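Pivia tracker › Data quality › Ticket 30
Title: Blur filter throws away the half of each episode we care about
Component: Ullero (episode filter)
Status: Open, then closed, then open again
Severity: Medium, raised from Low after lunch

Reported behavior

We trained the Ki policy on 600 fruit-sorting episodes. The method says Ullero scores every wrist image for sharpness and drops anything under the threshold, on the theory that a policy learns little from smears. The fixed view is left alone. Trained this way, Ki reaches for the fruit beautifully and then closes its fingers somewhere to the left of it, with great confidence.

Expected behavior

Fingers, fruit, same place.

Steps to reproduce

1. Export the set with Ullero on, default threshold.
2. Train Ki with the stock Zerkia config.
3. Ask for the lemon.
4. Look elsewhere.

Log, 9:40 a.m.

First suspect was calibration, because it is always the first suspect and has a drawer full of printed checkerboards to prove it. Redid the wrist calibration and got the same numbers as before, down to a rounding difference. Put the checkerboards back.

Log, 10:25 a.m.

Went through what Ullero had rejected. I expected mush, and some of it is. A lot of it looks more like the one below, which scored well under the threshold and got binned.
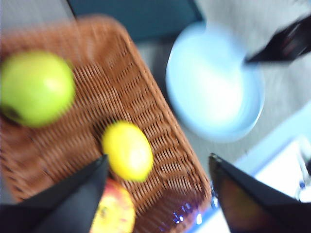 Wrist view, rejected by Ullero. Weave streaked, lemon and both near fingers still readable.

The sharpness score is taken over the whole image, so a basket with that much weave in it dominates the result. Fine texture is the first thing to go when the wrist moves. The lemon is a big yellow oval and doesn't much care. As far as the policy is concerned the useful facts are where the lemon is and where the fingertips are, and I can point to both without squinting. The score punishes the wicker and takes the fruit down with it.

Log, 11:10 a.m.

Plotted the rejections against distance from fingers to target. They bunch up on the approach, when the basket fills the wrist view. So the filter keeps the arm loitering and drops the arm doing its job. I had described this filter in our draft as "conservative." That word is now gone from the draft.

Log, 1:30 p.m.

Tried the obvious thing and lowered the threshold. Ki improved. It also started hovering over the fruit before committing, which I take to be the effect of the truly ruined images coming back in, though I haven't shown that. Closed the ticket at this point. Reopened it after watching 8 more trials.

Log, 2:45 p.m.

Next idea: score sharpness only on a crop between the fingertips, and leave the rest of the image out of it. Retrained with 3 seeds so I couldn't fall in love with a lucky one. All three now close on the fruit more often than the default does. The lemon gained the most. Green apple gained a little, red and yellow apple hardly at all. My guess is that the crop misses fruit that sits behind a finger, but a guess is all it is.

Log, 3:20 p.m.

Someone is going to ask whether we need the wrist view at all, so I checked what the fixed view gives us.

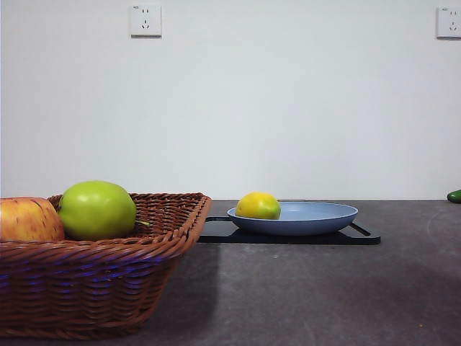
Posted by the ticket owner
Research engineer, Pivia manipulation group

Sharp as you like, and Ullero would pass it without a murmur. The plate is easy, and so is the citrus in it. The basket is another matter: the two apples show over the rim, but from this angle the bottom of the basket is anybody's business. Anything lying low in there is a rumor until the wrist gets over it. A policy trained on this view alone did fine at finding the plate and poorly at picking from the basket. We keep both.

Worth writing down for whoever tunes this next: the score likes texture, and the basket supplies it by the yard even from the side. A crisp picture of wicker with no target in it would rate very well. I would like the filter to stop admiring the basket.

Workaround

Set the Ullero region to "fingertips" and leave the threshold at its default. Do not lower the threshold as well – the two changes together let nearly everything through, and then you have a filter in name only.

Still to do

Rerun with the crop widened to cover fruit behind a finger.
Hold out 30 episodes that no version of the filter has touched, for the comparison table.
Fix the method section, which still describes the old score in the present tense.
Ask Zerkia whether the stock config resizes before or after filtering. Their docs say both, on different pages.

Leaving this open until the rerun finishes.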